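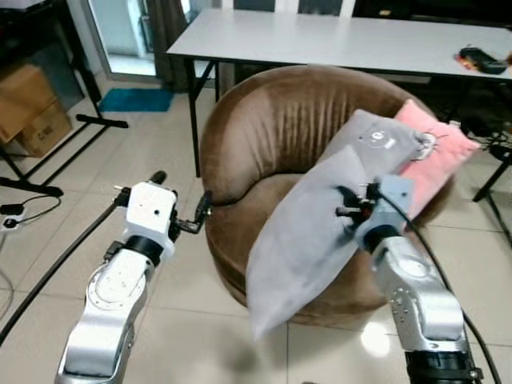 A two-armed robot at a bowl chair, a light gray pillow held in the right gripper.

Robot demonstration teaching (also teaching by demonstration, or just "demo teaching") is a way of getting a robot to do a job by showing it the job. A person either moves the arms by hand or drives them from a distance, and the movements are saved. The saved runs are then replayed as they are or used to train a control program. Common for household work, where writing out each motion in code is slow and breaks as soon as the furniture moves.

Terms

One saved run is called a demonstration or an episode. The person giving it is the operator or demonstrator. A set of episodes for one task is a task set. Older papers say "lead-through" for hand guiding and "master-slave" for remote control; the second is mostly replaced now by leader-follower.

Hand guiding

Operator takes hold of the arm and pushes it through the motion. Motors are set to cancel the arm's own weight, so it feels light. Cheap, quick to learn, good for one arm. Two arms at once is harder – a person needs both hands for each arm if the joints are stiff. The operator's body also gets into the camera view, which can spoil the pictures for training.

Remote control

The operator stands or sits apart and the robot copies. Main types:

Leader arms. A smaller or matching pair of arms is moved by hand, the robot's arms follow joint by joint.
Hand-held controllers. Position of each hand is tracked and the robot works out its own joint angles.
Gloves and camera tracking. Used more for robot hands with many fingers, less for two-finger grippers.

Most remote setups give the operator little or no sense of touch. Squeezing too hard is a usual fault, and so is letting go early. Some setups send force back to the leader arm, at extra cost.

Soft goods

Pillows, towels and clothes are popular practice tasks. They don't break and they rarely hurt the robot. They are also hard in their own way: a cushion sags from wherever it is gripped, so the same grasp gives a different shape each time. With a two-finger gripper the edge or corner is the usual place to take hold, the middle being too thick. Seats with a deep round shape add a second problem, as the arms have to come in over the rim.

In pillow tasks one arm often does the lifting and the other waits open near the furniture. The waiting arm is still recorded. Operators are told to keep it steady, becuase small idle movements get learned along with the useful ones.

The Plukdale set

An often copied task list for living rooms is the Plukdale set, put together by Sekar Wibisono at the Oltstead workshop and released 26 Jul 2022. It covers 40 tasks, among them straightening cushions, clearing a chair and folding a throw. Each task has up to 100 episodes. Failed runs are kept but marked. A later add-on, Millow, has only soft goods and starts each episode with the items in a new order.

Quality of demonstrations

Slow and plain beats fast and clever. Pauses are a problem – a program trained on them may stop at the same point and stay there. Yeoh's rule, used in teh Plukdale notes, is to throw out any episode with a pause over 2 seconds. Others trim the pause and keep the rest. No agreement on this.

Mixed operators give mixed styles. Left-handed and right-handed people pick different arms for the same pillow. Can help or hurt, depends on the size of the set.

See also

Leader-follower control
Two-arm manipulation
Gravity compensation
Grasping of soft objects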